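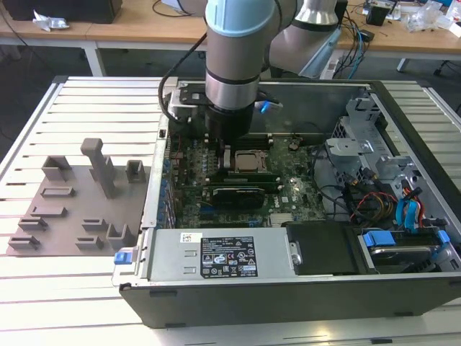 Desktop tower on its side with the cover off, arm over the motherboard.

Uvdale Picture House > Programming > Minutes > January

Now Showing | Coming Up | Minutes | Membership | Rentals

UVDALE PICTURE HOUSE
Programming meeting, January
Started 6:40 p.m. in the upstairs lobby

Chair: Jocelyn McKinnon
Present: programming staff, box office manager, projection, one member representative. Marketing joined at item 3.
Minutes by the box office manager.

1. Last meeting's minutes

Approved with one change. The line saying the holiday musical "did very well" now reads "did well on opening weekend." Jocelyn asked who wrote the first version. The minute-taker did, from the marketing email.

2. Larkov: whether to take it, and when

Hekine, the distributor, has offered us Larkov for the spring on the condition that we play it in the main house for two full weeks with no split screen. They sent the trailer, a press kit and a letter about how strongly audiences are responding to the trailer.

The trailer was played twice. Programming likes the lead performance, what there is of it. Projection pointed out that nearly every shot of her comes from what looks like the same dinner sequence, and that the rest is landscape and a cello. The member representative said she had watched it at home and could not tell whether it was a thriller or a divorce picture. Programming thinks it is both. Jocelyn asked if anyone in the room had seen the film. No one had. Hekine will not send a screener until terms are agreed.

The press kit calls it "the most anticipated drama of the season." Jocelyn asked anticipated by whom. Marketing was not in the room yet, so the question was held over to item 3, where it was not answered.

Discussion of the two-week condition. Box office reminded the meeting that the last film we took on these terms emptied out by the second Tuesday, and that we had no room to move it. Programming said that was a different kind of film and had bad weather. Box office said the weather was fine. Checked afterward: it rained one evening.

Agreed: go back to Hekine and offer one week in the main house, with the second week in the small house or at our choice. Ask again for a screener. If they say no to both, we pass. Programming asked that it be recorded that she thinks we will regret passing. Recorded.

Action: Jocelyn to write to Hekine.

3. Opening night event for Larkov, if we take it

Marketing presented a plan for an opening night with a red carpet, a themed cake and a photo wall. Pētersons, the event company, has quoted $609 for the wall and carpet, delivery not included. The cake is separate and no one has priced it.

Jocelyn asked what the theme of the cake would be. Marketing suggested a cello. Projection asked if we know the cello matters in the film or if it is just on the poster. We do not know.

Marketing's case is that people post pictures of these things and it brings in a younger crowd. Box office looked up the last photo wall night and found that 31 tickets were sold at the student price, against 8 on an ordinary opening. Marketing considers this proof. Box office noted that the students' union was giving away popcorn vouchers that same night, and that we have no way of telling the two apart. Marketing said both things could be true. Jocelyn said she would accept that, but not for $609.

Agreed: no booking with Pētersons until item 2 is settled. Marketing to find out whether they would rent the carpet by itself, and what delivery costs. The cake is not going ahead for now.

4. Star appearance

Hekine's letter mentions "possible talent participation." Programming called to ask what this means. It may mean a recorded greeting, played before the film, in which the lead actress does not mention us by name. Projection would need the file a day ahead and would like it to be in a format we can play, unlike last time.

The meeting did not think a recorded greeting should be advertised as an appearance. Marketing asked if "special message from the star" would be all right. Jocelyn said yes, if there is one, and once we have watched it.

5. Friday matinees

Deferred again. The member representative asked that it go first on the next agenda, having now been last on several.

6. Other business

The member representative passed on a complaint that trailers are running too long before the evening show. Projection will time them. He believes the complaint is about the ads, which are not his.

The poster for Larkov has already arrived and was found in the front case downstairs. It is to come out until there is an agreement. Programming will take it down tonight.

Ended 8:05 p.m. Next meeting next month, same room, if the heating is working.

Contact the box office | © Uvdale Picture House | Back to top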